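Workshop > Notebooks > Biston church > June

June, Friday, started 8.40

Nave roof and north arcade at Biston. Dry morning, good light from the clerestory until just before noon. Edvin Haugen on the tower scaffold, me on the floor and then up the ladder at the west end.

First job was to finish the plaster survey on the north arcade, bays three to five. Bay three sounds hollow from the capital up to the string course, as we thought last time. Bay four is sound except for a strip beside the old gas pipe chase. Bay five is the odd one. The plaster there is much thinner than its neighbours and laid straight on to coursed rubble, with no sign of the grey backing coat we have everywhere else. I took it for a Victorian patch, but the limewash runs across it without a break, and the lowest layer of wash is the same yellowish one we found behind the pulpit. So bay five is either the oldest plaster in the building or a very careful repair done before the yellow wash went on. I lean to the first. Edvin leans to the second and wants a sample from the soffit before he will talk about it any more.

Samples taken: two from bay three, one from bay four, one from bay five. All bagged and labelled with bay and height. The bay five sample broke into three pieces coming off and I kept them together.

After the tea break we measured the arcade piers again. The churchwardens' drawing has them all the same and they are not. The west respond is set 90 mm further south than the line of the other piers, measured from the string at floor level and checked from the wall plate with the plumb line. The drawing must have been done by taking one bay and repeating it. That matters for the report. If the respond is out of line then the west wall was probably standing before the arcade was built, and the masons had to meet it where it was. It would fit with the straight joint outside, behind the downpipe, which Ekinci put down to the tower settling.

I went back through the Ekinci report over lunch. It is good on the roof and brief on nearly everything below it. The plan at the back is the churchwardens' plan with a new title on it, so the two are not separate evidence and we should stop quoting them as if they agreed with each other. Note to add this to the sources page.
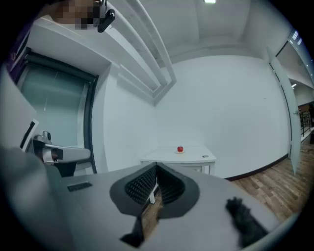

Afternoon on the roof timbers. There are 20 trusses over the nave, counting the one built into the tower wall. Carpenters' marks are cut on the east faces and run in order from the chancel end as far as seven, then jump. Truss eight carries the mark for eleven, and the ones after it are out of order right down to the tower. My reading is that the western half of the roof came down at some point and went back up with the frames mixed. The pegs would bear that out. The eastern ones are tapered and a little square in section, the western ones round and regular. Edvin pointed out that the western tie beams have empty mortices on the underside, with no matching wall post or corbel. They could be from an earlier arrangement in the same roof, or the beams could have come from somewhere else. I don't think we can say which without dating.

Dating: Iledis have offered to core six timbers. I would ask for three each side of the break and leave the tower truss alone, as it has been cut about too much to give a decent run of rings. They want clear access along the tie beams, so the boards will have to stay up another week. Need to ring Idlow about the hire.

The wall plate on the north side is rotten for a length over bay two. A screwdriver goes in to the handle. It is under the valley where the lead was patched, and the old water stain on the plaster below lines up with it. South side is firm all the way along apart from some beetle near the tower, old holes with no fresh dust. Wrote both up on the repair sheet and marked the ends of the bad length with chalk.

Moisture readings at the foot of the north wall were higher than the south, which nobody will be surprised by with the ground outside where it is. The path has been built up against the wall over the years and covers the plinth completely. Edvin dug a small hole beside the porch and found the chamfer of the plinth 168 mm down. Same profile as the chancel, as far as he could see with his arm in it. He filled it in again and put the turf back. I'd like a longer trench there if the faculty allows, as the plinth is the best chance of telling whether nave and chancel were laid out together.

Mortar notes. Bedding mortar in the north wall is a coarse buff with lumps of unburnt lime. Mortar in the west wall is greyer and has charcoal in it. I rubbed both between my fingers at the same height and the difference is plain enough, but it needs doing properly on the bench. The pointing outside is mostly cement and tells us nothing.

A visitor came in about three and asked whether the blocked doorway on the north side was a leper door. Said it was an ordinary north door. She showed me a postcard with the gallery still in place, looking west, and let me copy it. It has the gallery front running across in front of the respond, with a stair on the left. That accounts for the line of filled sockets in bay one that I had down as scaffolding holes on the last sheet. Correct the sheet.

Still to do:
Soffit sample, bay five.
Redraw the arcade plan from our own measurements — leave the old plan out altogether.
Number the trusses on the roof drawing from the east and put the carpenters' marks beside them.
Ask for the faculty papers from when the gallery came out.
Ring Idlow, boards for one more week.
Send Iledis the truss list and the access height.

Packed up at 5.15. Key back through the vestry letter box. Edvin has the plumb line and the long tape in his van.

7 comments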